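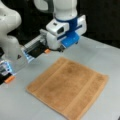
Two white arms and one square towel.

So You Want to Buy a Robot

Suppose your school wants a robot that folds towels. (Schools have wanted stranger things.) How much does it cost? Grown-ups call the answer a budget, a list of everything you are going to pay for, including the things you would like to forget.

Most people start with the arm. Let's say it costs 1000 coins. You have 1000 coins. Hooray, you own an arm! It has no hand. Hands are sold separately, like batteries, only much worse.

A robot's hand is called a gripper, and the kind you need depends on the job. Cloth is a rotten job. A brick stays brick-shaped when you pick it up. A towel flops and bunches up.

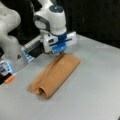 Gripper fingers pointing down at a folded towel.

Next question: one arm or 2? You have been folding with two your whole life and never paid extra. A robot buyer pays for the second arm, and the second hand to go on it.

Then come the small things. Your list might say:

Fingertip pads, which wear out
Cables
A sturdy table
Somebody's time to teach the robot
Somebody's time to fix what the robot learned

Add up the small things and you get 521 coins. That is more than half an arm, and you haven't folded a sock.

Many robots also get a little camera near the hand, for close-up views. Put that on the list too, with a spare.
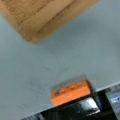 Anoma Sheikh thinks the list is still too short: put down some money for the thing you forgot, she says, and when you remember what it was, put down some more for the next one.

So leave a gap at the bottom of your page. Planners call it a contingency, a long word for "oops money."

Now try it yourself. Pick a chore you hate, write down every part a robot would need for it, and ask what it costs for you to do the chore instead. Don't show your parents that last number.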